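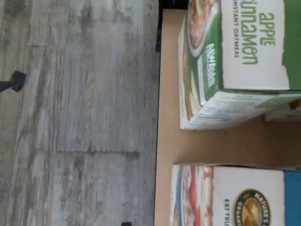

Lazy loading on long pages: worth it?

skundine_fan
Just turned it on for my Granden recipe archive, 506 pages, and wow, scrolling feels so much smoother!!

rsymonenko
Nice! Did you skip the top image though? Mine got slower until I did.

beyene26
Not sold on it. Jump links landed in the wrong spot for me.

skundine_fan
Ooh, did you set width and height? That fixed mine (all 70 of them)!

beyene26
No. Will try tonight.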